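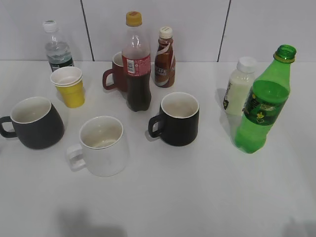 Indside Home Workshop Club - Kitchen Tips Page

Tips collected at the Brindau open day, where the demonstration bench ran a table-clearing routine on mugs, cups and drink bottles. The arm is sold for light kitchen work. Most of what it needs from a table also helps a person clearing one by hand, so the notes are written for both.

## Setting the table

- Bottles go at the back, mugs nearer the front. A tall bottle in front of a mug hides most of its body, and the planner then has to move the bottle first. The dark red mug behind the cola is placed badly in this respect.
- Leave the front half of the table bare. The demonstrators asked for a clear strip as deep as a dinner plate.
- Keep a hand's width between items where there is room. The gap between the black mug and the green soda bottle is comfortable. The green bottle against the milky drink is too close for a wide grip.
- Turn all mug handles the same way. Left is fine.

## Bottles

1. Cap anything that still has liquid in it before it is moved. The green bottle has no cap and should be carried upright, or emptied first.
2. Clear plastic is hard for depth cameras. Leave the label on until the bottle has been sorted. The Zisari software used at Brindau looks for the label and estimates the rest of the shape.
3. Grip a part-full bottle at or below the liquid line. Thin plastic folds above it.
4. Rinse and crush after sorting. Crushed bottles were rejected in 2 of the runs we watched.

## Mugs and paper cups

Tan or brown marks in the bottom of a white interior come off with baking soda and a damp cloth. Leave the paste on for 5 minutes, then rinse. Do not use steel wool on a matte glaze - it leaves gray lines that look like cracks.

Nested paper cups are picked up as one item. That is acceptable for the trash. If the cups are to be used again, separate them before the run.

## Lighting and surface

Light from one side gives soft shadows, which the system handled without trouble. A bare bulb directly overhead put glare on the wall tiles and was switched off before the second session. On a pale table, wipe up drips first; a wet patch reads as an edge.

## Cost and follow-up

The Sotomayor tray insert shown next to the bench is priced at 549 and fits a standard dish rack. We have not tested it. A plain rubber mat stops mugs sliding in the same way.

Members who want the bench layout sheet can take one from the rack by the club sink. The next session is on Sunday; bring your own mugs, and empty them beforehand.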